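Cleller Learning > Everyday English > Book 2 > Unit 8

This site uses cookies to remember your page. Accept | Settings

Category: Home and Shopping

Unit 8
Packing the Food Box

In this unit we learn the words for food packets and for the things we put them in. At Urnville, families fill a box for the village hall in Bogale every February. Before you read, look at the two photographs and name the containers you know.

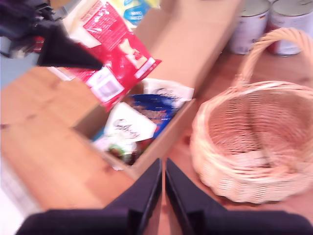
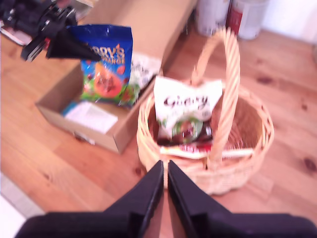
Fig. 8.3 An open cardboard box and a round wicker basket on a wooden surface.

A box has walls, corners and sometimes a lid. A bag can be glossy or wrinkled. Write three sentences with "inside" and two with "behind".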